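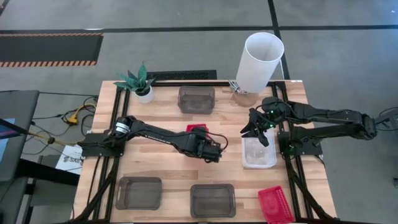

Clustmont's night market is coming back in August, and this year it gets the whole length of Lavach Street!

The town gave the go-ahead this week for the market to spread out from the library parking lot, where it has squeezed itself in for the past five summers. Organizers say 219 vendors asked for a spot. The street can't hold that many, but it can hold a lot more than the old lot did, and the map posted at the library shows stalls running from the post office all the way down to the river steps.

"We used to have people eating dumplings on the curb between parked cars," said Dilruba Paul, who has run the market since its second year. "Now they'll have tables. Real tables, with chairs!"

Food is the big draw, as always. The Ranasinghe family is bringing back its hoppers, the lacy bowl-shaped pancakes that sold out before 8 p.m. on every market night last summer, and this time they will have a second griddle going. Pandesard, the bakery on Mill Road, plans to bake on the spot and sell warm rolls by the bag. There will be grilled corn, mango ice, fried fish, and a new stall with nothing but pickles — sweet, sour and one that comes with a warning.

Beyond the food, look for secondhand books, potted herbs, handmade earrings and a repair table where you can bring a lamp or a toaster and learn how to fix it yourself. The high school jazz band opens the first night, and there's an open mic after that for anyone brave enough (sign up at the library desk).

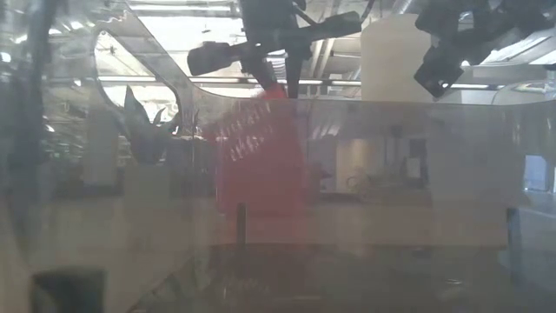 Getting there

Lavach Street will close to cars at 4 p.m. on market nights, and stalls open at 5. Parking is free at the middle school, which has 400 spaces, and a shuttle will loop between the school and the post office until closing. Bike racks will be set up at both ends of the street. Dogs are welcome on a short leash.

Still looking for stalls

A handful of small tables are being held for first-time sellers under 21, and Shahnaz Barua would love to hear from more of them. She started out at the market herself, selling her aunt's chili oil from a card table, and now looks after the new vendors.

"If you make something and your friends keep asking for it, come and talk to me," Barua said. "You don't need a sign or a fancy tent. I had a bedsheet!"

Young sellers pay no fee for their first night. Forms are at the library and can be dropped off there any time before the end of the month. Rain dates will be posted on the library door by noon.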